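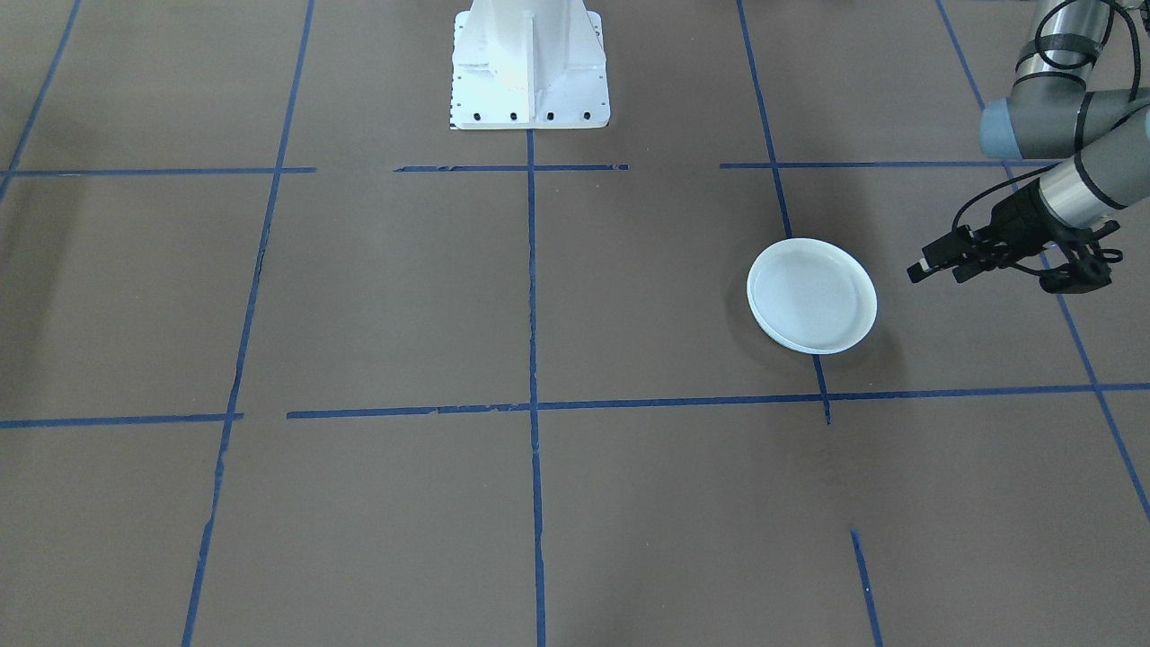

How to keep a tape grid straight on a big flat surface?

Randi Forsberg
I am marking a large surface with blue painter's tape, so it becomes a grid of squares. The surface is flat and grey-brown. My first lines were good, but after some metres in our other room in Curnham the squares became crooked. Also, how long can the tape stay before it leaves glue behind? I need it for 23 days.

Toreder
Do not measure each square from the one before, then every small mistake is added to the next. Put down one long line in the middle first. Measure all the marks from this line, along both edges, and pull a string between them. Check the corners with the diagonals, they must be equal. Press the tape only lightly until you have checked, and do not stretch it, it will creep back afterwards.
How long it can stay is written inside the roll, mine says 28 days. In August I left one strip in the sun by a window and it was difficult to remove already after two weeks.

Björklund
I use chalk line, is faster.

Randi Forsberg
Thank you Toreder. I will take up the crooked lines and begin again from the middle. The diagonals I had not checked at all.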